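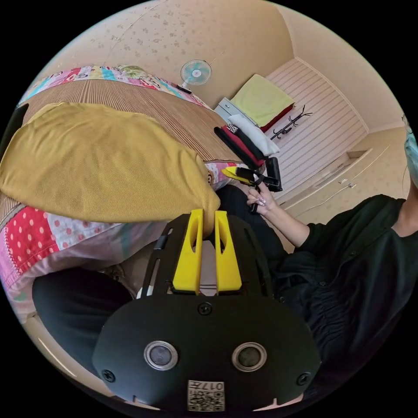
Player Transfers and Match Attendance at Two Regional Soccer Clubs

Student project report
Submitted by Soledad Barrientos
Tue 16 February

1. Purpose

The project examined whether the signing of a well-known forward changes attendance at home games. Two clubs were compared: Fanivcombe, which signed a forward from Tullum before the season, and Munro, which kept its existing squad.

2. Method

Attendance was taken from the match programs of both clubs. Games in the first 5 rounds were treated separately, as season ticket offers were still open during that period. Cup games were left out. The Munro ground holds up to 2000 spectators.

3. Results

Fanivcombe filled 80 percent of its seats on average after the signing. Munro filled 55 percent over the same rounds. The difference was smaller for evening games – and smallest when the visiting team was Grusetti, whose supporters travel in large groups.

4. Limitations

Ticket prices differed between the clubs and were not adjusted for. Weather was not recorded. The transfer fee was not made public, so no estimate of cost per added spectator could be given.

5. Further work

The remaining home games will be added in April, together with figures for the reserve teams.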